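Notes from the spring meeting of the Zonville Tinkerers, back room of the library, 1 Apr 2021

**Present:** 14 in the room, three more by phone.

**Minutes of the November meeting:** read and approved with one fix. The vacuum that got stuck under the radiator was the club's, and it has been freed.

## 1. Money and room

Balance stands at $1,816 after the rent. Agreed to spend up to $300 on a second-hand dishwasher rack set, a folding rack and a box of mixed plastic plates for the chores bench. Two members have offered to pick these up.

## 2. Chores bench: can it put things back where they go?

This took up most of the evening, and happily so. The question left from last time was whether machines can do household or shop-floor chores yet, and we agreed then to stop arguing about whole kitchens and look at one small job. The small job is putting a gridded tray back on its marked spot on a pegboard-style surface. Anyone who has worked a parts counter has done it a thousand times without thinking.

Csonka is the name of our simulated bench, and the project lead took us through the latest runs on the big screen. A lot of people got up and stood close to see better!

Tray and blue outline, gripper holding on from both sides:

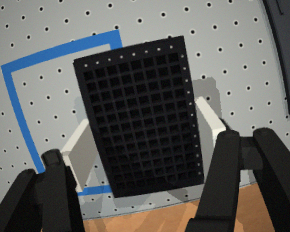
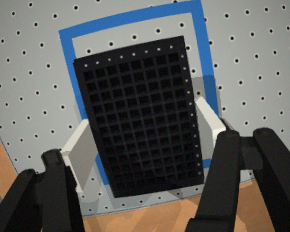 The lead reported 183 tries since the last meeting. In 151 of them the tray ended up inside the line and square enough to pass our own rule (no part of the tray on the blue). There was applause. In November the same job was passing less than half the time, so this is a big jump and the room was really pleased.

Points raised in discussion:

- Several members felt the misses were the interesting part. Most were a matter of angle – the tray gets over the right area but is still turned a little when it's let go, and one corner lands on the line.
- A member who runs a hardware store said a tray that's slightly crooked is fine on her shelves and she would take the help tomorrow. Another, from a machine shop, said crooked is not fine at all if the next machine has to pick it up. Agreed that "done" means different things in a home and in a shop, and that we should score both.
- Asked whether it could do this with a tray full of screws. Not tried. Much interest.
- Asked how long one try takes. The lead will bring times. A person does it in two seconds and we should be fair about that.
- It was pointed out that all of this is in simulation, where nothing is greasy and no kid has moved the board. The lead agreed fully and said that's why the real bench is next.

General feeling: a machine that does one chore well is close, and a machine that does the *next* chore without weeks of work is still a good way off. Nobody seemed gloomy about it.

**Action:** project lead to add a loose score (home) and a strict score (shop) and rerun.

**Action:** hardware store member to lend a real tray and a bin of assorted screws.

## 3. Visit to Vadness

The packing plant at Vadness has said yes to a visit by up to 12 people. Closed shoes are a must. They have one line where totes are loaded by machine and one where it's all done by hand, side by side, and we may watch both – very exciting. Sign-up sheet went around and was full before it reached the back row. A waiting list has been started.

## 4. Rerar towel folder

Short update. The Rerar team has the folder doing hand towels again after the belt was replaced. Bath towels still bunch up at the second fold. Washcloths come out beautifully. Team asks for donations of old towels, any color, clean please.

## 5. Other business

- The label maker is missing. Check your bags.
- Request for a beginners' evening on grippers and how to choose one. Carried, date to be set by email.
- Coffee fund is short. Jar is by the door.

Meeting closed at 9:10 p.m. Those who wanted to stayed on to watch more tray runs.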